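Home / News / Education and Training

Modular practice boards enter service at Hondevik training center

The Hondevik Technical Training Center has begun using modular practice boards in its introductory course on controls and wiring, the center announced in October. The boards were purchased under an equipment renewal plan approved last year and replace fixed wall panels that had been in use since the course was founded.

Each board is made of interlocking sections that carry common hand controls and connections. Trainees work with push buttons, a toggle switch, a rotary selector and colored plug-in leads before they move on to full-size control cabinets in the second part of the course.

"Our trainees come to us with very different levels of experience," said Aqeel Rajput, head of the electrical department. "Some have never handled a test lead. We want them to learn how a plug should seat and how a switch should feel before they stand in front of live equipment."

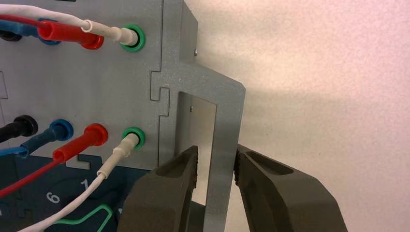
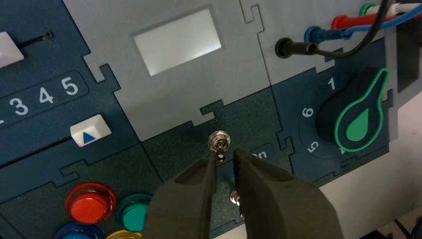
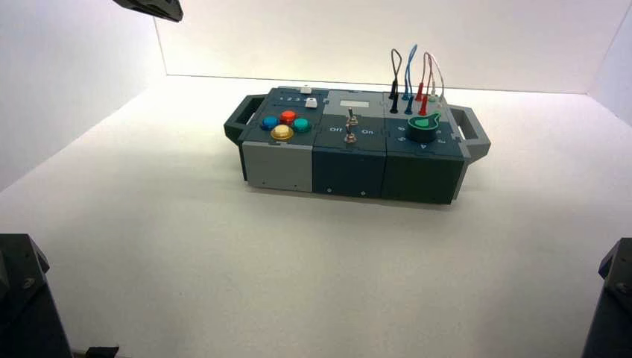

Sections of a practice board. First picture: colored leads in a gray panel. Second: the toggle switch and rotary selector. Third: the board on a white tabletop, with its carrying handles at both ends.

The introductory course runs for 6 weeks and is open to apprentices and to adults changing trades. The center expects to enroll 200 trainees in the coming year, with morning and evening groups meeting in Room 401. Evening sessions begin at 6 p.m.

Kamran Pirzada, who coordinates the course, said written exercises have been revised to match the new equipment. Trainees will be asked to follow a wiring sheet, record each control setting and return the board to its starting condition at the end of the session. Instructors will sign off on each sheet.

A second group of boards is to be placed at the center's Pirine annex once storage shelving has been installed there. The fixed panels will be taken down, and usable parts will be kept for the repair workshop.

Applications for the next intake are accepted at the front office and by mail. Applicants under 18 must include a signed consent form.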